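Compte rendu de la réunion de production — compilation « Voltusel »
Mois de mai, 14 h

**Présents :** Mavis Haddad (direction du label Brestley, présidence de séance), Kuldeep Tyagi (mixage et mastering), Devendra Rawat (fabrication), Madhu Shakya (droits et déclarations)
**Excusé :** Georges Abu Hammour (programmation), observations transmises par écrit
**Secrétaire de séance :** Madhu Shakya

## 1. Approbation du compte rendu précédent

Le compte rendu est approuvé avec une correction au point 4 : le morceau retiré de la face C est « Au » (version longue) et non « Au » (dub). La version dub reste au programme.

## 2. État du mastering

K. Tyagi présente l'avancement. Les 22 titres ont été reçus. Les fichiers sont en 24 bits, à l'exception de deux livraisons en 16 bits pour lesquelles les producteurs ont été relancés. À défaut de réponse avant la gravure, les versions 16 bits seront utilisées telles quelles, sans suréchantillonnage préalable.

Le niveau de référence retenu pour le numérique est de −9 LUFS intégrés, crête vraie à −1 dBTP. Le master vinyle est traité séparément : pas de limiteur en sortie, sommation mono sous 200 Hz, dé-essage sur les charlestons des titres de fin de face. M. Haddad demande si la sommation à 200 Hz n'est pas trop haute pour « Clulota », dont la ligne de basse est doublée en stéréo. K. Tyagi répond que l'élargissement porte sur les harmoniques et que la fondamentale est déjà au centre. Un essai comparatif sera néanmoins écouté avant validation.

Une anomalie de phase a été relevée sur l'introduction du titre B2. Le producteur confirme qu'elle est volontaire. Elle sera conservée sur le numérique et réduite sur le vinyle.

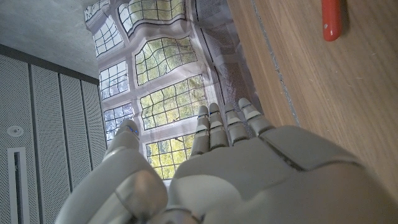
L'enchaînement entre A3 et A4 pose une autre difficulté. Les deux titres se chevauchent dans la version mixée, alors que la version non mixée exige un point d'entrée net. Il est décidé de produire deux jeux de masters : l'un continu, destiné au disque compact et au fichier unique, l'autre découpé, destiné au vinyle et aux plateformes. Les marqueurs de piste du jeu continu seront posés sur le premier temps de la mesure où le titre entrant devient dominant, et non au début de la superposition.

## 3. Séquence et programmation

Lecture est donnée de la note de G. Abu Hammour, qui propose :

- d'inverser C1 et C3, la montée de tempo étant jugée trop rapide au début du second disque ;
- de déplacer « Clulota » en ouverture de face D ;
- de supprimer la plage parlée de transition entre les deux disques.

La première proposition est adoptée. La deuxième est adoptée sous réserve de la durée de face : D. Rawat rappelle que la face D dépasse déjà la limite souhaitée pour une coupe en 33 tours au niveau convenu. K. Tyagi estime qu'un retrait de 1 dB sur l'ensemble de la face suffirait. M. Haddad préfère raccourcir la sortie du dernier titre, avec l'accord de l'artiste.

La troisième proposition est rejetée. La plage parlée figure au contrat signé avec le narrateur et sa suppression imposerait un avenant. Elle sera placée en fin de premier disque, hors mixage continu.

## 4. Fabrication

D. Rawat rend compte des échanges avec le presseur. Le tirage est fixé à 700 exemplaires en double vinyle, dont 200 en pressage transparent réservés à la vente directe. Le poids standard est retenu. Le supplément pour le pressage lourd n'apporte rien de mesurable à l'écoute selon K. Tyagi, et les frais de port s'en trouveraient augmentés.

Les disques tests seront au nombre de 2 par intervenant chargé du contrôle. Chaque contrôle portera sur l'excentrage, les bruits de surface en début de face, la sibilance sur les derniers sillons et la conformité des gravures de fin de face. Les observations seront consignées sur la grille habituelle, avec repère temporel et matériel d'écoute utilisé (cellule, force d'appui, préamplificateur).

Pochette : le gabarit du presseur a changé, le dos passe de 5 à 6 mm. Le graphiste doit reprendre l'alignement du titre. Les crédits de la sous-pochette intérieure sont incomplets pour A2 et D1 — noms des percussionnistes manquants dans les deux cas.

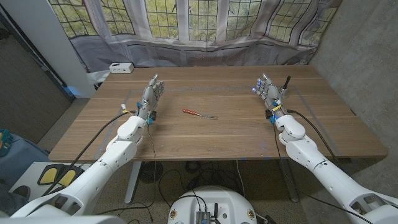 Le délai annoncé par le presseur court à partir de la validation des disques tests et non de la remise des masters. M. Haddad demande que cette distinction soit rappelée au distributeur, qui a communiqué une date de mise en place sans en tenir compte.

## 5. Droits et déclarations

M. Shakya indique que les autorisations de reproduction mécanique sont obtenues pour l'ensemble des titres, sauf B4 et C2.

Pour B4, l'éditeur conteste la répartition entre le compositeur et le remixeur. Le label a proposé de maintenir la clé initiale, le remixeur étant rémunéré au forfait. Réponse attendue.

Pour C2, un échantillon vocal de moins de deux secondes n'a pas été déclaré par le producteur. Trois options sont examinées : demande d'autorisation, remplacement par une prise originale, retrait du titre. La deuxième est retenue. K. Tyagi dispose des pistes séparées et peut intégrer une nouvelle prise sans reprendre le mixage complet. À défaut de livraison dans les délais, C2 sera remplacé par le titre de réserve.

Les codes ISRC seront attribués séparément aux versions mixées et non mixées. M. Shakya signale que ce point avait été omis sur la compilation précédente, avec pour effet une répartition erronée des écoutes sur deux plateformes. La régularisation est en cours.

## 6. Soirée de lancement

Format retenu : trois sets, le dernier assuré par G. Abu Hammour. Fiche technique : deux platines vinyle, deux lecteurs, une table quatre voies, retours de cabine sur départ indépendant. La salle impose un limiteur à 102 dB(A) sur quinze minutes. K. Tyagi demande un accès à la sortie console pour enregistrer les sets en stéréo, avec un couple d'ambiance sur deux pistes supplémentaires. Accord de principe, sous réserve de la réponse du régisseur.

## 7. Questions diverses

Le stock restant de la compilation précédente sera recompté avant tout retirage. D. Rawat signale des écarts entre l'état du distributeur et celui du dépôt.

## Relevé de décisions

| Action | Responsable | Échéance |
|---|---|---|
| Essai mono sous 200 Hz sur « Clulota » | K. Tyagi | Prochaine réunion |
| Relance des deux livraisons 16 bits | K. Tyagi | Avant gravure |
| Crédits A2 et D1 | D. Rawat | Fin mai |
| Reprise du dos de pochette | D. Rawat | Fin mai |
| Suivi éditeur B4, nouvelle prise C2 | M. Shakya | Prochaine réunion |
| Courrier au distributeur | M. Haddad | Sans délai |

Séance levée à 16 h 10.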